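The Somton group teaches its two-arm cell by teleoperation. An operator moves a pair of leader arms, the follower arms copy the joint angles, and the log becomes training data. Deividas Ozoliņš has recorded over 600 episodes this way, most of them on unloading a dish rack.

"The arm has to get in between the cups without pushing the neighbors," he said. "A person does that by feel. Our operators get no force feedback, so they slow down." 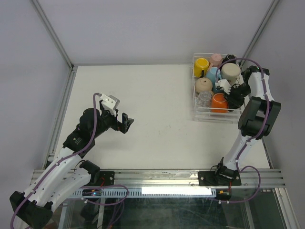

Liepiņa would sooner guide the arm by hand, arguing that 300 episodes with real contact forces teach more than 700 without them. Ozoliņš disagrees – a hand on the arm blocks the cameras, and one person cannot easily guide 2 arms at once.

He does discard episodes with long pauses. "The policy learns the pause too," he said. The next set, due in June, will use new operators from Loltdale.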